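FOR IMMEDIATE RELEASE

Nalteo opens home kitchen collection program, first examples already in training

ALTPORT, 23 September 2026 — Nalteo today announced the start of Dukis, a program to gather examples of everyday kitchen work for the company's learning system. Real homes, real counters, real clutter. Collection is under way now and the first batch, 1915 examples, has gone to the training team.

Dukis covers small tabletop jobs. Picking up, putting back, sorting, setting out. People do the jobs themselves, in kitchens people cook in, using a hand-held gripper with a camera on it. The recordings are then checked, labeled and passed to the model. No robot travels to the home. The arms stay in the Altport lab, where the trained system gets tried out.

"We had a nice lab kitchen and we wore it out," said Caroline Mrema, head of data at Nalteo. "Same mugs, same gray mat, same light at every hour. The model got very good at that one room. Then we moved the mat and it fell to pieces. So, other people's kitchens."

What's in the first batch

Of the 1915 examples, 783 deal with thin or long objects: chopsticks, spoons, straws, skewers, the odd pencil. The rest are split between cups, lids, packets and cloths. Thin objects were pushed to the front of the line on purpose. They roll, they cross over each other, and a jaw that closes a little off to the side comes up with nothing or with two.

Failed grabs are kept. A missed pick is labeled as a miss and stays in the set, along with the second try if there was one. Early versions of the instructions told collectors to delete misses and start over, that was changed in February after the training team asked for them back.

"I threw away so many good mistakes," said Mwende Kioko, who trains new collectors. "Now I tell people, drop it, fine, leave the recording going, pick it up again. Don't tidy the table first either. If there's a patterned cloth on it, leave the cloth on."

How a session works

A collector gets a short task list and a gripper. Each session is four tasks, repeated, with a break in the middle. Objects are moved between repeats so no two starts are the same. Speed is up to the collector, though Nalteo asks for a steady hand at the moment of closing, as that is where most labels get attached.

Before anything is recorded the household signs a consent form and goes over the room with the collector. Mail, family photos and screens can be covered or moved. Households can ask for a recording to be pulled afterwards, and it gets removed from the next training run onward. Collectors are paid by the session, not by the number of successful grabs.

Checking is done by two reviewers per recording. They mark when the jaws start to close, when contact is made and when the object is let go. Where the reviewers disagree a third person takes a look, which is slow, and Nalteo says it will stay slow for now.

"We could go faster with one reviewer," said Siiri Vaher, labeling lead. "We tried it. The contact times drifted all over and we spent longer fixing them than we saved. Two it is."

The chopstick task

One task has taken more work than the others. The collector takes a single chopstick from a cup holding several, lays it on the table, then returns it. Sounds easy. The sticks lean every which way, the tips hide one another from the camera, and pulling on one can shift its neighbors. The written instructions for this task are on their fourth version.
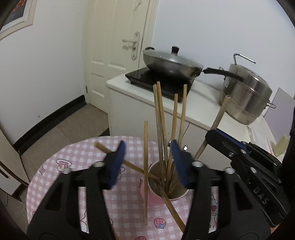
Version four drops the old rule about always going for the tallest stick. Collectors now choose whichever one they'd reach for at dinner, and say nothing about why. The approach has to come in with jaws wide, then pause briefly before closing, so reviewers get a clean view of what was picked out. Putting the stick back counts as its own example and is labeled separately.

"Putting back is harder then taking out," said Jérémie Guérin, who runs the training side. "You have to find a gap in something that's leaning. In the lab our arm still gets stuck on the rim of the cup. We're not claiming it works yet. We're claiming we now have something to teach it with."

Working with Szénási

The grips and jaw pads used in Dukis are serviced by Szénási, a workshop based in Altport. Pads wear down and are swapped on a schedule, with each swap written in the session log, so that a change in grip can be told apart from a change in the way a collector works. Szénási is also looking at a lighter body after collectors reported sore wrists toward the end of longer sessions. No date for that yet.

What comes next

Sink and dish rack tasks are next, followed by drawers. Nalteo is also looking for households with small or awkward kitchens — narrow counters, low light, tables that double as desks. Large show kitchens are not needed, the company has enough of those.

A part of the first batch will be shared with university groups on request once privacy checks are finished. Groups should say what they plan to train and whether they need the missed grabs included. Requests are read in the order they come in.

Taking part

Households in and near Altport can sign up through the Dukis page on the Nalteo website. Collectors must be 18 or over and attend a half-day training. Left-handed collectors are especially wanted, the current set leans heavly to the right.

About Nalteo

Nalteo builds learning systems for robots that handle ordinary household objects. The company is based in Altport and works with local homes, workshops and research groups.

Press contact

Mercy Mussa, communications, Nalteo, Altport. Interviews with the collection and labeling teams can be set up on request. Lab visits by appointment, please allow a few days for a reply.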